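Visit to the Fondier tableware open day

The Fondier plant opens its doors to the trade on one Sunday in March, and registration starts at 8:30. We had booked the morning tour, which covers pulp preparation, forming, drying and packing, followed by a session in the front room on finished goods.

Pulp preparation

The line runs on bleached fiber bought in as dry sheet from Nông. Sheets are broken down in two pulpers and diluted before they reach the forming tanks. Consistency is checked at the tank outlet and corrected by hand. Our guide put the water recovery rate high but gave no number for it.

Forming and drying

Forming is done on Hiritz presses with heated tooling. The bowl tool carries 43 cavities and is changed over in a little less than a shift. Trimming follows directly after the press – the offcuts drop to a conveyor and go back to the pulpers. Noise at this point makes conversation impractical, and the explanation was given again in the corridor.

Packing

Bowls are nested, counted by stack height and sleeved. A shipping carton holds 868 of the small size or 400 of the large. Cartons are palletized manually. The large size takes more room than the catalog suggests, and anyone planning shelf space should ask for the outer carton dimensions.

Finished goods

The front room has a long window onto the street, and the table beside it was laid with a gray gridded cloth printed with stars. White paper bowls were out on it for handling, with pastel ones stacked at the near end in light blue, pale green and pink tones. The white bowl is matte, with a molded rim on the open side and concentric ridges on the base. The ridges are worth a look from underneath, as they don't show when the bowl is upright.

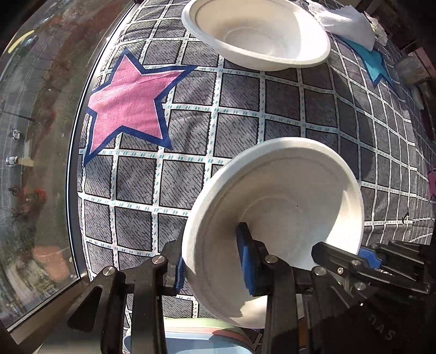
Samples and prices

Sample packs are sent on request and are invoiced above the first two. Zakolance handles orders outside the region and quotes separately for freight. The price list we were given excludes the pastel range, which is sold by the mixed carton only.

Practical notes

Closed shoes are required on the factory floor. Parking is behind the loading bay, entered from the side road. The tour ran up to 400 meters on foot with one staircase, and the front room is on the ground floor. Lunch was not provided.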